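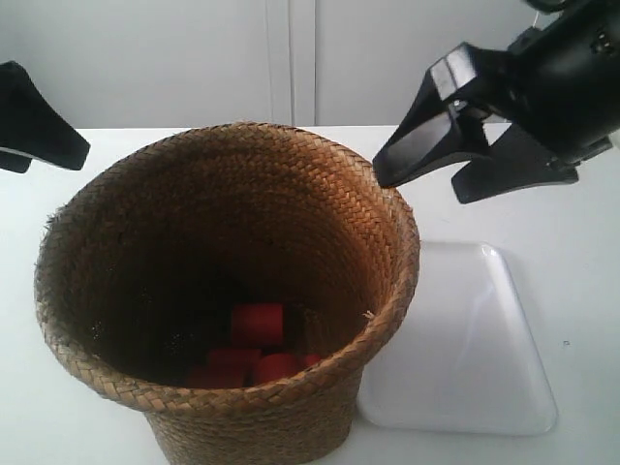
Home | Reviews | Basement and Foundation | Roofing | Contact

Search this site... Go

Review: Plarkum Interior Drainage Kit

Thursday, October 13, 2022

The Plarkum Interior Drainage Kit is sold to homeowners who wish to manage seepage at the joint between a basement wall and its floor slab. It is supplied by Ollia and consists of preformed channel sections, corner pieces, a wall flange, outlet couplings and a printed manual. A sump pump is not included. Our office purchased one kit at the regular price and had it installed in a block foundation with a long record of spring seepage. The supplier had no part in the installation and did not see this review before publication.

Contents and Preparation

The channel sections arrived straight and undamaged. Each is 62 inches long and joins to the next with a sleeve that must be pressed firmly until it seats. Two of the sleeves required trimming with a utility knife. The manual addresses this, although the instruction appears several pages after the step to which it applies.

Purchasers should understand that the kit does not reduce the heaviest part of the work. A strip of the slab must be broken out along the affected wall, the debris removed, and a bed of washed gravel laid at a consistent slope toward the sump. The manual recommends a rented demolition hammer and gives sound guidance on dust control. It says very little about what to do when the footing is shallow or irregular, a common condition in older homes. In such cases we advise consulting a licensed contractor before any concrete is cut. 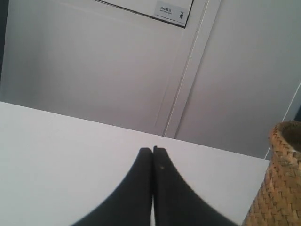
Installation

Once the trench was prepared, the sections went in without difficulty. The flange rests against the wall and leaves a narrow gap through which water running down the block can enter the channel. Inspection ports are provided at the corners, and these are a worthwhile feature. Several competing systems, including the Fatano channel we reviewed earlier, omit them entirely, and a clogged line must then be located by guesswork.

The outlet coupling was the weakest component. Its threads are shallow, and the first attempt produced a slow leak at the sump basin. A second coupling, sent by Ollia at no charge, sealed properly. Telephone support was courteous, but the wait for a reply extended to three business days.

Performance

The system was completed in June. We poured 300 gallons of water along the wall in stages, and the channel carried it to the basin without overflow. The concrete patch above the channel has remained dry through the rains since that time. A faint musty odor persisted for the first two weeks and then cleared with the use of a dehumidifier. We cannot yet comment on performance during a full winter and spring.

Cost

The kit, with enough channel for two adjoining walls, was priced at $3,897 including freight. A professional estimate for the same walls, obtained from Cozma, was over 33 percent higher but included the pump, the concrete work and a transferable warranty. Once tool rental, gravel, disposal and a pump are added to the price of the kit, the difference becomes small. Homeowners should request at least two written estimates before ordering.

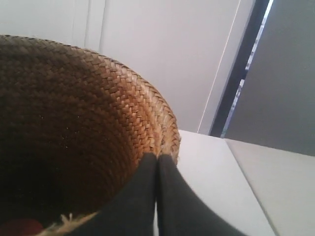
Woven basket, interior of the rim.

Recommendation

The Plarkum kit is recommended for experienced homeowners with a sound footing, a moderate seepage problem and access to help. It is not recommended where walls are bowed or cracked, or where water enters from above grade. Grading, gutters and window wells should be corrected first in every case.

Reviewed by Sebastian Ghiță

Comments (3)

blockwall_dan: Same trouble with the outlet coupling. I used thread sealant and it has held so far.

M. Terrell: Does the flange work on poured walls, or only on block?

Sebastian Ghiță: The manual permits both. On poured walls the gap should be kept to the narrower of the two settings.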